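The Long Way Around With a Piano

When Fatemeh Asadi's aunt left her an upright piano, the will didn't mention that it was standing in a third-floor apartment two thousand miles from Fatemeh's front door. She called a moving company, heard the price, thanked the man and sat down on her stairs for a while. Then she did what a lot of people with one big awkward thing to move end up doing, and started learning about shared freight.

I spent a good part of March talking with people in this corner of the trade, and I came away very fond of them. They are patient on the phone (they have to be) and they will talk about pallets for as long as you let them. The idea is simple enough. A truck is going your way already, it has a few feet of floor left, and you pay for those feet and share the ride with somebody's restaurant oven and somebody else's garden statues.

Fahad Khokhar has been booking loads like this at Skokine, a small freight broker, for almost 30 years, and he told me the trouble nearly always starts with the tape measure. People measure the piano and forget the crate. Or they measure the crate and forget that it sits on a pallet, and the pallet has its own height, and now the whole business won't go under the door of the trailer. He asks every customer to measure twice and then send him a picture of the tape, which some of them find a little insulting, though he says it so kindly that they do it anyway.

Then there are the extras. A truck with a liftgate costs more than one without. So does a driver who waits while you hunt for the gate key, and so does delivery to a house on a street where a long trailer can't turn. Fatemeh's first quote left out the liftgate, and adding it came to another $200, still far less than a truck all to herself.

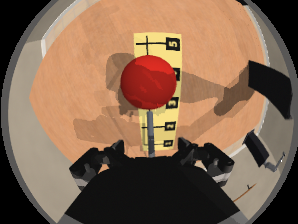 Kátia Lopes told me she would have paid the extra twice over, after her own dining table came off a truck by hand in the rain with three neighbors and a good deal of shouting. She still ships things this way, mind you! She just reads the quote all the way to the bottom now.

As for the piano, it spent nine days on the road and one night in a warehouse, and it came up Fatemeh's driveway on a Friday, badly out of tune. The tuner is coming back for a second visit. In the meantime she plays it as it is, mostly in the evenings, with the windows shut.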